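Fletix Donor Ledger: Set-Up Guide
Section 4. Adding a family foundation

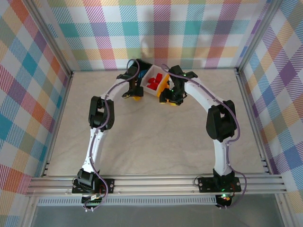

Enter the founder's net worth before anything else, as every other screen depends on it. Press estimates are accepted but marked "unverified". Pick a label color too – pink, orange and teal, as in the plaid on the back wall, are easy to tell apart.

1. Open Holdings and choose New.
2. Type the amount in millions. 800 means 800 million.
3. Add heirs one at a time.

Caution: Heirs can't be merged. Many have asked.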